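3. The Kit Under Review

3.1 What the package contains and how we used it

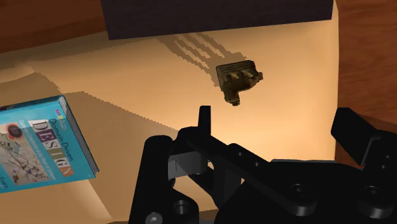
Figure 1. Simulated tabletop with the gripper, a small dark object, a dark block and a copy of a book on domain-driven design.

What does a small laboratory get for its money when it buys a ready-made simulation kit for grasping work? In the case of Skindar, the kit sold by Dratitex, it gets a set of tabletop worlds, a gripper model with its joints already set up, a library of household and desk objects, and a scripting layer that lets a student start collecting trials on the first afternoon. What it does not get is a planner worth keeping, and we will come back to that further on.

We should say a word about how we came to the kit, as it colors what follows. Our group at Trillovport had been building its own scenes by hand for a good while, and anyone who has done this will know how the hours go: a mesh with its normals turned inside out, a table that is solid on one side only, a finger that sinks slowly into whatever it touches. When the second author, Casimiro Aranda, proposed in May that we pay for a license and simply see how far it would carry us, the rest of us were happy to let him try. The trial license covered 24 weeks and a single workstation, and that turned out to be plenty for the study reported here.

Installation was friendly enough. The manual is written for people who already know their way around a physics engine, but the worked tutorials are patient and well ordered, and a newcomer to our group went through all of them without needing much help from us. The one real snag was the object library, which has to be unpacked into a fixed folder and fails without any message if it is placed elsewhere - we lost most of a morning to this, and we mention it here in the hope of saving someone else's.

3.2 Scenes and lighting

Each Skindar scene is made from a surface, a handful of objects drawn from the library, and a lighting preset. The view in Figure 1 is typical of the close work we care about. The target is small and rough in outline, it lies by itself on a tan surface, and the larger things nearby are there to make the view harder to read. The turquoise book with the word "DESIGN" on its cover carries a good deal of fine, high-contrast pattern, while the dark block behind the target has next to none, and a perception module has to cope with both.

The shadows deserve a paragraph of their own. They have jagged, stepped edges at close range, and the striped one that runs between the small object and the block is a fair sample of what a reader should expect from the kit. We were of two minds about this. A soft, smooth shadow would be nearer to what a real lamp gives, and a detector trained on stepped edges may learn to lean on them. On the other hand, the uneven light across the surface, warm and bright in one area and a duller brown in another, is very welcome, and it is something our own hand-built scenes never had. In the end we kept the presets as they came and changed nothing, so that our results would speak for the product as sold.

3.3 Trial procedure

We ran 1000 simulated grasps in all. At the start of every trial the gripper was placed near the target with the fingers open, and our own controller, Miranda, was then given the wrist view and asked to close on the target and lift it clear of the surface. A trial was marked as a success if the target stayed between the fingers until the end of the lift. Of the small, irregular targets, 80 percent were lifted successfully. We ran the same targets with the planner that ships in the box, and it managed 39 percent, mostly because it treats every object as a plain box and picks its approach from that.

We would not want this second figure to be read too harshly. The vendor's manual presents the planner as a starting point, and for mugs, cartons and the like it did well enough for a classroom. With a thin plate, a stubby leg or a knob sticking out at one side, though, the box is a poor stand-in for the shape, and the fingers tend to close on air or tip the object over. Readers who plan to work with parts of this sort should set aside time to write something of their own, and the scripting layer makes that a fairly pleasant job.

3.4 Support and upkeep

Questions sent to the vendor were answered politely and, for the most part, usefully. The version we tested is the one offered for download in December 2019, and we have not looked at later ones. Two of our reports, on the silent folder error and on the shadow edges, were acknowledged, and the first has been promised a fix. Contact settings for the finger pads can be edited in a plain text file, which we came to appreciate a great deal, and the values we used are listed in the appendix together with the seeds for every trial.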